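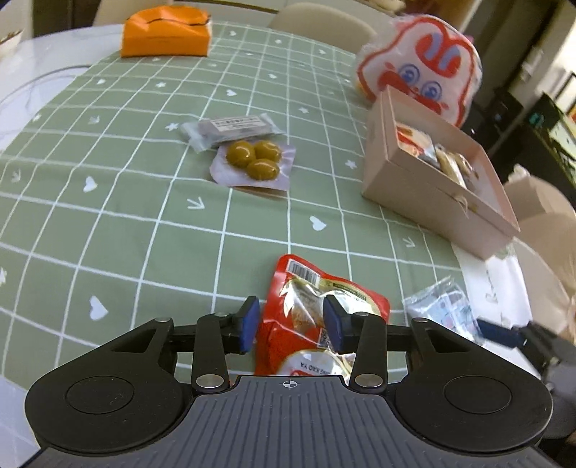
Snack packets on the green checked cloth, olives in the middle.

Snack Swap FAQ

I get the same handful of emails every time I post about the snack swap, so I've finally put my answers in one place. If yours isn't covered, leave a comment and I'll add it (eventually — I'm slow in September, sorry!).

So what is a snack swap, exactly?
A bunch of us bring little packaged snacks that the others probably haven't tried, we put everything on my table, and we taste our way through it. Then you go home with a bag of whatever you liked best. I started it with my neighbor Vivek Bansal after we spent a whole evening arguing about chips, and it sort of grew from there.

What should I bring?
Anything sealed and small! Single-serve packets are perfect. I love getting a mix of salty, sweet, spicy and slightly confusing. Please bring at least 5 of the same thing so there's enough to trade, and if you can manage 10 you'll be very popular.

Do olives count as a snack?
Yes, yes, a thousand times yes. I get asked this a lot for some reason. The little packets with a few olives in them are one of my favorite things to put out, and they're great between two spicy things. Just have a napkin ready when you open one. I've lost a good shirt that way.

The label isn't in English. Can I still bring it?
Please do, those are the ones everybody reaches for first. The red packet on my table seems to say KAO YA, as far as the lettering can be read, which is how you'd spell out the Chinese for roast duck. If you know what your snack is, write it on a slip of paper and tuck it by the packet. If you don't, write down your best guess and we'll look it up together.

What about allergies?
I take this one seriously. If we can't read the ingredients, that packet goes to the far end of the table and anyone with an allergy skips it. I keep scissors at both ends so we're not cutting a nut bar and a rice cracker with the same pair. Tell me before you come if there's something you can't be near at all and I'll leave it out of the invite.

Can I bring something homemade?
Not to this one. I know, I know, your brownies are amazing! Bring them to the potluck. With sealed packets I don't have to worry about how long things have been sitting out.

Where do you buy yours?
Mostly Mahasneh, the grocery near the bus stop. They have a whole aisle of tiny things by the register and I have no self-control. For anything sour I go to Arkton — small shop, terrible parking, wonderful dried plums.

How do you store the leftovers?
In a lidded tin, standing up like file folders so I can flip through them. Opened packets get clipped and eaten within 2 days or they're gone. Crinkly plastic never folds flat for me, so I roll the top down tight before the clip goes on.

Does the tablecloth matter?
Ha! No, but I do like a checked one. It washes well, and crumbs don't show nearly as much as they do on plain white.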